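Workshop notes > Robotics > Good practice

Cable rules for two-arm cells, revised

4 Feb 2021

I rewrote the cable section of our bench standard over the break. The old version had grown to 9 clauses, two of which contradicted each other on strain relief. What follows is the short form. The numbering follows the Sorkgate document, so it skips.

2.1 Every cable that leaves a gripper gets a service loop. Size the loop with the wrist at its furthest rotation, then add 50 mm. Do not size it at the home pose. Most of the cables I have replaced were cut to length at home.

2.2 The loop must not be able to reach the fingers at any pose in the work envelope. If it can, shorten it or clip it to the forearm. Velcro is acceptable on the forearm. Zip ties are not, as they get pulled too tight and the jacket creeps.

2.4 Cables of one colour per function, same colour on both arms. Mark left and right at both ends with a printed sleeve.

2.5 Where a cable crosses a joint housing, check the jacket for flattening at the start of each shift. Log it even when there is nothing to log.

3.1 Glass stays behind the working area unless it is the object being handled. Tall items go behind short ones. The tray is set down before the arms are enabled and does not get nudged afterwards by hand.

3.2 Openings in the bench are to be treated as live. Anything small enough to fall in gets handled over the tray.

Clause 2.2 is the one people argue with. The objection is that clipping costs you wrist travel, and it does. On the Fekex cell I lost a few degrees on the left side and had to re-plan two of the pours. I still think it is the right trade. A snagged cable behaves like an extra load the controller knows nothing of, and the force limits were not tuned for it.
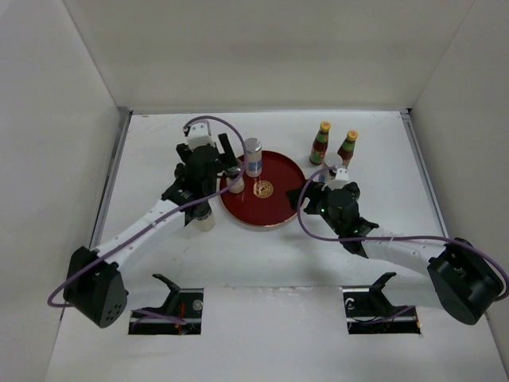
Elsa Sundqvist wrote back after reading the draft that 2.2 should be a test and not an instruction: run the full envelope at low speed with the grippers empty, and fail the cell if the loop touches a finger even once. She would also drop the 50 mm, on the grounds that a fixed allowance means nothing across different wrists.

I agree on the test and have added it as 2.3, which had been vacant. The allowance stays until April, when I will have logs from the Zarkport cell to compare against.

Filed under: Standards, Cabling, Bench safety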